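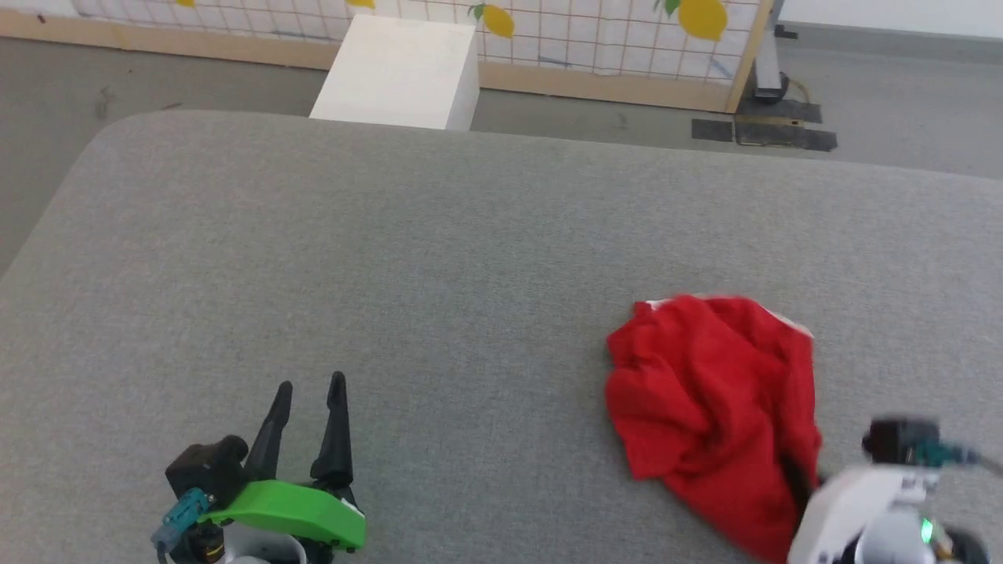 # Household linen wear diary — data card

This dataset records how a set of household cloths held up to ordinary washing. I started it after reading one too many care guides that said vinegar, cold water or a tennis ball would double the life of a tea towel, with nothing behind any of it. I wanted numbers. What I have is a modest pile of them, and you should be careful how far you lean on them.

The files cover 149 cloths from 5 homes in Nollutstead. Most are tea towels and napkins, and the rest are flannels, hand towels and the odd tablecloth.

## What's in the repo

- `cloths.csv` — one row per cloth: declared fibre, colour, finished size, weight before the first wash
- `washes.csv` — one row per wash: temperature setting, detergent type, line or dryer
- `checks.csv` — weight, length, width and a colour grade, taken at intervals
- `notes.txt` — free text, lightly edited for spelling

Cloth IDs are stitched onto a tag at one corner. When a tag fell off, the cloth was retired and its last row has `status = lost_tag`. I didn't guess.

## How the checks were done

Every cloth was dried, left overnight in a spare room, then weighed on a kitchen scale and measured flat without stretching. Loredana Pagano did the colour grades by eye against a printed card, near a north-facing window, before noon. Manolis Stergiou regraded 69 of them without seeing her scores. They agreed well on blues and greens and poorly on reds, where he was consistently harsher. Both grades are kept, in `grade_lp` and `grade_ms`. Please don't average them and call it precision.

## Things the data won't tell you

**Fibre content.** The `fibre` column is whatever the label said. Two cloths sold as pure linen behaved so much like cotton that I have my doubts, but I had no way of testing them.

**Brand quality.** Kostex and Lombardi cloths both turn up a lot, mostly from the same few shopping trips. People have asked which is better. I can't say. The Lombardi ones ended up largely in the home with the hottest washes, so any comparison is a comparison of laundries.

**Temperature.** We logged the dial setting. What the water did is anyone's guess, and I wouldn't trust an old front loader to the nearest ten degrees.

**Wear from use.** A towel that mops up curry every night has a harder life than one hanging off an oven door for show. The `use` column has three levels and each household filled it in its own way.

## Shrinkage

The one pattern I'd defend is that cotton cloths lost most of their length early and then settled. Dryer use goes along with more shrinkage, though the dryer homes also washed hotter. There's a plot in `figures/`, and I've left off the trend line on purpose.

I looked for a vinegar effect and didn't find one. That may mean there isn't one, or that too few people could be bothered adding vinegar.

## Missing values

Blank means not recorded. Zero means zero. An earlier version mixed these up in the `softener` column, so if you downloaded it before March, get it again.

The Skerkadano household stopped logging partway through when their machine died. Their rows are kept up to the last check.

## Using it

Fine for teaching, practising with messy repeated measures, or arguing with a relative. Poor for buying advice. If you fit a model with a random effect for household, remember how few households there are.

The wash log stops at 200 washes per cloth, and hardly any got that far. Survival curves past the midpoint are mostly decoration.

## Licence and fixes

CC BY 4.0. Open an issue if something looks off, and include the cloth ID and the row. "The towels seem wrong" has come in before and I couldn't do much with it.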